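Kumeo Surface Cleaner Concentrate, 500 ml
Sold by Stukmont

I've been selling this stuff for two years and using it at home for longer than that, so I'm hardly neutral. It's a plain, unscented concentrate for white boards, painted shelves, melamine desks and most other light surfaces that show every little mark. My old desk at home was the reason I started looking for something like it (coffee rings, pencil, you name it!).
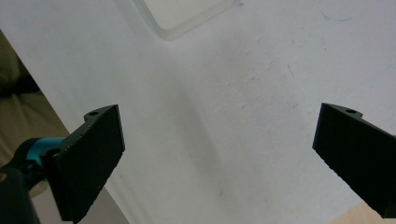

One bottle makes some 50 buckets of cleaning water if you stick to the small cap, and please do stick to the small cap. I used to pour it straight in and all I got was streaks. Lukewarm water, one capful, a well-wrung cloth – then go over it again with a dry one.

For ballpoint and shoe scuffs, put a drop on the cloth undiluted and let it sit for a minute before you rub.

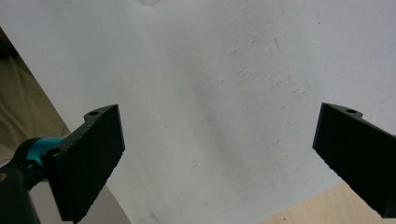
It won't fill a scratch, and no cleaner will, whatever the label says. Don't use it on oiled or waxed wood either. I tried it on my mother's sideboard and had to re-oil the whole top, so learn from me! Lacquered wood is fine, but test a corner first.

Volkan Kırmızıgül asked me about glass. It works, but you'll be polishing for a while and I'd use something else.

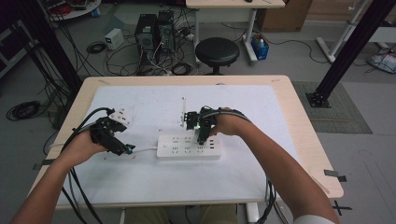
The cap is the new one with the ridge inside, so it doesn't leak in the bag anymore. If you still have a bottle from before October with the smooth cap, write to me and I'll drop a new cap in with your next order, free of course.

Orders go out within 7 days, usually a lot sooner. The refill pouch is out of stock for now – I'll put it back on this page when it comes in.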